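Simulation-first procurement

Simulation-first procurement is a method of planning equipment purchases in which a robot cell is modeled and tested in software before any hardware is ordered. It is used mainly by small laboratories and service-robot developers, where the arm and its end effector take up most of the first-year budget. The term came into use through the Dultine planning guide, last revised on March 14, 2021.

Scope

The method covers the arm, the gripper, mounting, sensors and spare parts. It does not cover building work or staff training, which are budgeted separately. A buyer prepares a set of simulated rooms, places a model of each candidate gripper in them and records which tasks fall within its reach and opening width. Household tasks are common test cases. Tableware is included in most task sets, as thin handles and blades lying on a hard counter are difficult for flat fingers to pick up.

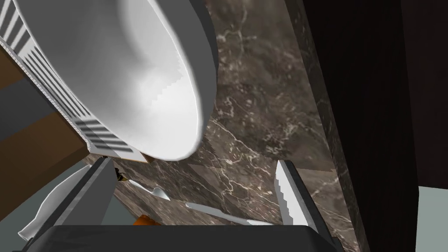 Task sets vary in size. The Clusthorpe set contains 113 tasks in its basic form and 193 in its extended form. Buyers with a single application usually write their own shorter list. A task that fails in simulation is marked as a hardware limit, a software limit or a modeling error, and only the first of these affects the purchase list.

Budgeting

Costs are divided into computing, licenses, labor and hardware. Computing and labor are spent first. In the Ekik warehouse project, model preparation took 57 working days, and the hardware order was not placed until December. The project then bought one arm with two finger sets in place of the two arms first planned.

Spare fingers and pads are treated as consumables and are normally entered for a period of five years. Shipping, calibration and safety guarding are entered as separate lines — a point on which earlier guides differ.

Clearance planning

Room models are also used to estimate floor space. The gripper is moved through open areas and past walls and furniture, and the smallest working clearance is noted for the site plan.
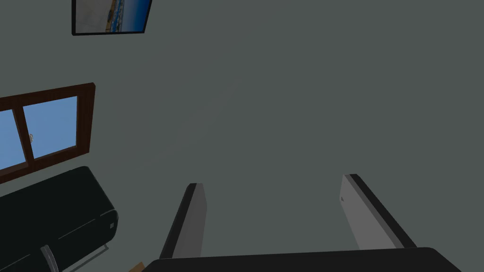
Simulated two-finger gripper, open and empty, in a furnished room with a window.

Limitations

Contact and friction are simplified in most simulators, and results for soft or glossy objects are considered weak evidence. The Geagea method therefore requires a short rental trial before final payment. Cable routing and noise are generally left out of the model.

See also

End effector; Total cost of ownership; Factory acceptance test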